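**Report of the Assessor on the Brikis Household Service, Trial Tenancy, Flania**

Sat 1 April

To the Board of Tenancies, Custville.

I was instructed to examine the Brikis service before its offer to the residents of the Flania estate, and to state whether the Board may safely put its name to it. The makers, Obeidat, supplied the rehearsal rooms, the written terms and one engineer, who was courteous and left early.

The service is sold in 2 parts. The first is the machine, which is delivered to the tenant's door on the day the lease begins. The second is the rehearsal, which takes place beforehand in a simulated copy of the tenant's rooms. The makers hold that a machine which has already learned a home will not trouble its occupants with mistakes. The terms promise up to 848 rehearsed evenings before delivery, at no further charge.

I attended the rehearsals for the rooms let to a Mr Baldur Stougaard, a widower, who had signed the terms without reading the fourth page. The tasks set were ordinary ones. The machine was to find its way from the television to the refrigerator, pass the dining table without touching the chairs, and return by the same route. 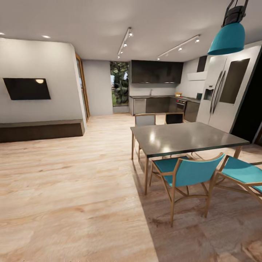
It performed these tasks correctly on each evening that I observed. I recorded no collision and no delay. I did, however, record a habit which is not covered by the specification. On completing its route the machine stopped beside the table and remained there for 30 minutes before it would accept another instruction. I asked the engineer whether this was a fault. He replied that it was in the tenant's notes.

I therefore requested the notes. Mr Stougaard had been invited, as all tenants are, to describe a usual evening. Most applicants write a few lines concerning meals and laundry. He had written 3 pages. He gave the hour at which his wife used to come in, the order in which she turned on the lights, and the subjects on which they generally disagreed. He wrote that after supper she would stand for half an hour with one hand on the back of a chair, meaning to clear the plates, and talk instead.

The machine had been given all of this, and had treated it as instruction.

I raised the matter with Obeidat in writing. Their reply was prompt. The notes could be struck out and the rehearsals run again from the beginning -- the delay would be short, and the tenant need not be informed. They required only the signature of the assessor.

I called upon Mr Stougaard the following day, as I considered that he ought to be asked. He heard me out on the landing. He wished to know which chair it stood beside. I told him. He said that it was the wrong one, and that she had always preferred the side nearer the kitchen, and he asked whether it was too late for that to be put right.

I find that the Brikis service does what its terms describe. I recommend that the fourth page be printed in larger type, and that the notes supplied by tenants be read by a person before they are passed to the machine.

The correction to the chair has been entered. I have not signed the other form, and I return it with this report.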